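**Ostira Research Workshop, Foltville**
**Call for Participants: Remote Demonstration of Kitchen Tasks**
August 2023

The Ostira Research Workshop invites adults living in or near Foltville to take part in a paid study on teaching household tasks to two-armed robots. Participants will guide a pair of robot arms by remote control through short kitchen tasks, such as placing a utensil in a holder or moving a bottle. Each completed task is recorded and becomes one demonstration in the Rokik collection, which now holds 3,148 demonstrations. No experience with robots is required.

Sessions take place at a table set up for the study. The participant sits at a separate station, moves two hand controls, and watches the arms follow. A staff member is present at all times and can stop the arms at any moment.

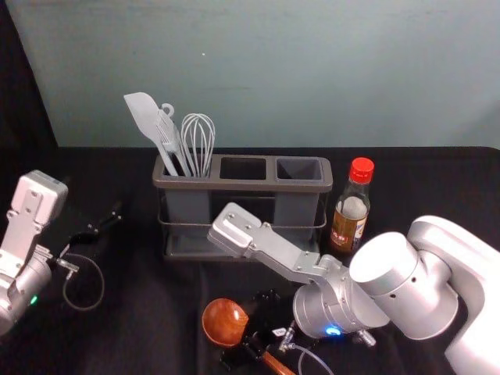

*Table station with both arms, utensil caddy, bottle, and wooden ladle.*

**What participants will do**

- Attend an introductory session of 91 minutes, including a safety briefing and supervised practice.
- Attend four further sessions, scheduled by agreement between August and the end of October.
- Repeat each assigned task at a steady pace. Failed attempts are kept and marked as such – they are of use to the study and do not affect payment.
- Complete a brief written form after each session on comfort and fatigue.

**Who may apply**

Applicants must be at least 18 years of age, able to sit and use both hands for the length of a session, and able to read instructions in English. Corrective lenses are permitted. Left-handed applicants are particularly encouraged to apply, as they are underrepresented among current participants. Employees of Ostira and members of their households are not eligible.

**Payment**

Participants who complete all five sessions will receive $800. Those who withdraw early will be paid for each session attended. Parking at the Ulloa Building is free of charge. 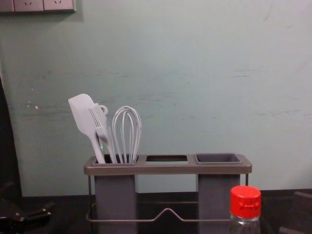
**Do participants need to bring their own utensils?**
All utensils and containers are supplied by the workshop, and participants should leave personal kitchen items at home.

**How to apply**

Please send a letter of no more than one page to Renato Acuña, Study Coordinator, Room 609, Ulloa Building, Foltville. The letter should state the applicant's preferred hours, preferred hand, and a daytime telephone number. Applications are reviewed in the order received – places are limited, and applicants not selected at first may be placed on a waiting list with their consent.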